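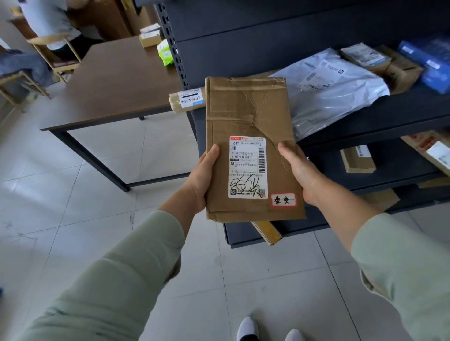 **clultar_dev:** Our result for parcel picking, trained on first-person clips: with 200 clips the policy turns the label to the camera much more often than with teleoperation only. Code is in the Merholm repo.

**rudd10:** Did you hold out whole shelves, or only clips? I don't trust a split by clip.

**clultar_dev:** Whole shelves, 3 of them.
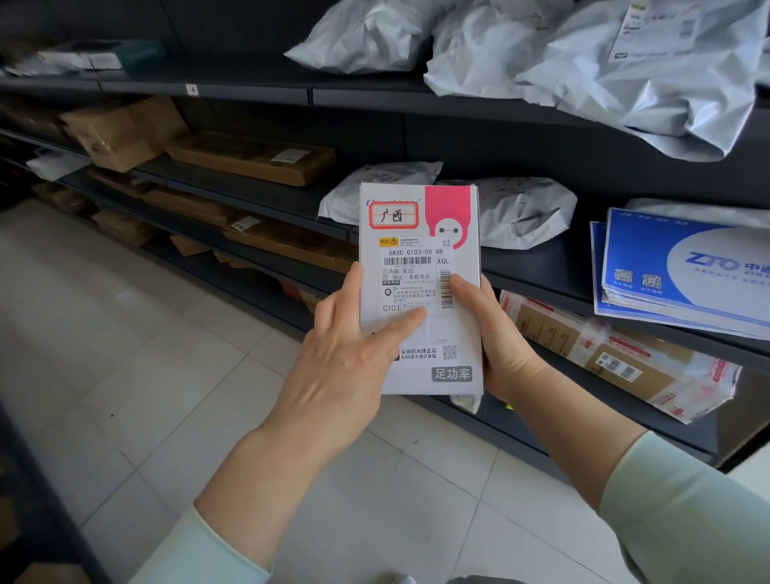

*White box, right thumb over the vertical barcode*

**festus_k:** I disagree with the metric – a thumb on the barcode should be a fail.

**clultar_dev:** The horizontal one is still free. But fair, I will score both.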